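Getting the simulated cell to behave (mostly)

22 Mar 2023

So I promised a few of you an update on the sim cell, and I've been putting it off, mainly because for most of the month the answer to "how's it going?" was "badly, thanks".

Quick recap for anyone who's wandered in from the sourdough posts. Clundia is my name for the pick-and-place cell I look after at Barkden. She has a real version, bolted to a real floor, and a simulated version that lives on my PC. I try grasps out on the simulated one first, as new fingers cost money and I've already bent one set (August, we don't talk about August).

The trouble started when I moved the camera on the real wrist to make room for a new cable clip. Tiny change! But of course the simulated camera was still in the old spot, so every picture coming out of it was slightly wrong, and I spent two evenings blaming the scanned objects instead. Madhu Pal looked over my shoulder for all of ten seconds and asked if I'd updated the mount file. I had not updated the mount file.

Once that was sorted I could get on with the fingers. The collision shapes I'd been using were plain boxes, a fair bit fatter than the proper ones, and they kept bumping into things they should have slid past. I redrew them with the little chamfer at the top and knocked the friction down from silly to sensible. Then I went back to my least favourite test object, the scanned one with the big loop.

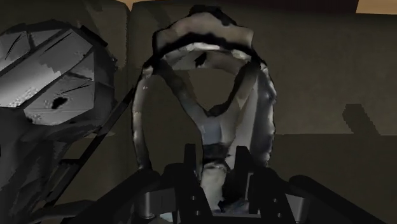
Wrist view in the sim, with the neck of the loop between the fingers. Lovely scan, I know.

I like going for the narrow bit low down, as there's less for the fingers to argue with. The scan is lumpy all over, though, and lumpy meshes make the physics twitchy. I ran 40 attempts with the old boxes and 40 with the new shapes. Old: 22 good lifts. New: 34, which had me doing a small dance in the kitchen.

What's left on the list: the lighting in the sim is still too gloomy for my taste, and I want to smooth the mesh for contact only and leave the rough one for show. The Zunonau forum has a long thread on exactly that (214 replies, I'm on page three, send biscuits). I also need to re-measure the real wrist with the clip fitted, because I did it with a school ruler last time and I don't entirely trust me.

If anyone's got a decent way of keeping the mount file and the real bracket in step, do leave a comment. At the moment my method is a sticky note on the monitor.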